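Home Kitchen Workshop Floors Robots Archive

We use cookies to remember your reading preferences. Accept Manage settings

Working rules for a two-finger arm near kitchen cabinets

These rules cover a mobile arm with a parallel gripper, used in a home kitchen to pick things up off the floor. They apply to the simulated kitchen first and to the real one after that. We wrote them for the Galis base with the Kiltholm hand, but most of them carry over to other machines.

Before a run

Sweep the floor. Grit under the wheels changes the stopping distance and marks soft tile.

Close all doors and drawers. An open door is an obstacle at arm height that a floor-level sensor will miss.

Set the arm speed to 115 millimeters per second within reach of any cabinet. The default in the Prillwood settings file is faster and should be changed there, so that it survives a restart.

Check the stop button with the arm moving. Pressing it while the arm is parked tests only the light.

Keep children and pets out of the room until the arm is folded and the power is off. A baby gate is acceptable. A chair across the doorway is not.

Approach

Open the fingers before the hand comes down. Opening them at floor level can drive a fingertip into the cabinet base or catch it on a grout line.

Approach along the cabinet, with the wide side of the hand clear of the door. The housing is wider than the fingers, and it is the part that hits first. Measure clearance from the housing.

Stop 8 millimeters above the tile, wait for the reading to settle, then lower at the slow rate. If the floor is uneven, take the height again at each new position. A figure saved at the sink is no good by the stove.
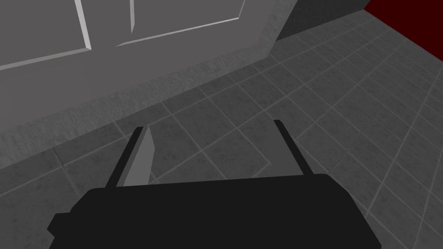 Afonso Baptista writes that he would put the clearance rule ahead of everything else on the page. He ran his own hand for a month on fingertip clearance alone and took a strip of paint off a cabinet end. He also asks that the 8 millimeters be treated as a minimum on stone or handmade tile, where one edge can stand higher than the next.

Both points are accepted. On uneven tile, add the height of the worst edge to the 8 millimeters and write the total on the settings sheet.

Contact and grip

Start with the lowest grip force that holds the item through a slow lift. Raise it one step at a time.

Do not pick up glass, blades or anything hot. Use a dustpan.

If a pick fails twice, back the arm straight up and try from another side. Do not let the software retry without a limit. Ours is set to 7, counted over the whole run.

Pads

Wipe the finger pads with a damp cloth and dry them before use. Kitchen grease lowers grip and shows up first as items turning in the fingers.

Replace pads in pairs. We change ours at 1000 cycles or at the first visible nick. Kazmi pads fit with the supplied screws; tighten by hand only.

After a run

Fold the arm, cut the power, and look along the cabinet base for fresh marks. Log any contact, including light ones, with the speed and height in use at the time. Change one setting per run, and keep the old sheet.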